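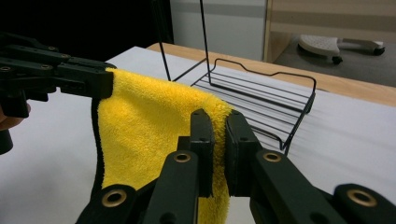

En mi casa de Desis tuve durante años un solo trapo para todo, y la vajilla salía del cajón con pelusa. Cambié de costumbre en el taller de cocina de Pollon, un martes por la tarde, donde dedicamos 46 minutos al secado de los platos.

La primera regla es sencilla: un paño para la vajilla y otro para la mesa, que nunca se mezclan.

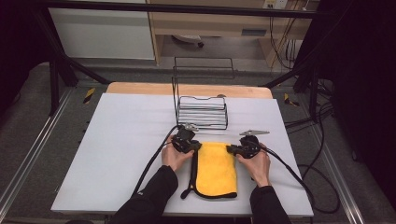

Doblar bien el paño ahorra más tiempo que comprar uno caro. Yo lo doblo en cuatro y gasto una cara cada vez. Con un ribete negro sobre el tejido amarillo es fácil encontrar las esquinas, y el escurridor de alambre puede quedarse detrás, al alcance de la mano.

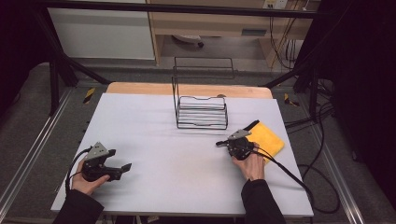

¿Se puede lavar la microfibra con suavizante?

Es mejor evitarlo. El suavizante deja una capa en las fibras y el paño absorbe menos. Yo lavo los míos con agua templada y poco detergente.

Después los cuelgo abiertos, lejos del radiador. En la tienda Favero venden un paquete de cinco paños, y a mí me ha durado más de lo que pensaba.
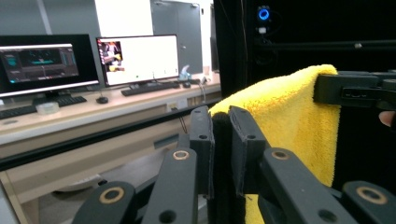 Cuando el pelo se pone duro, paso el paño al cubo de la limpieza y allí sirve todavía para las ventanas y la bicicleta.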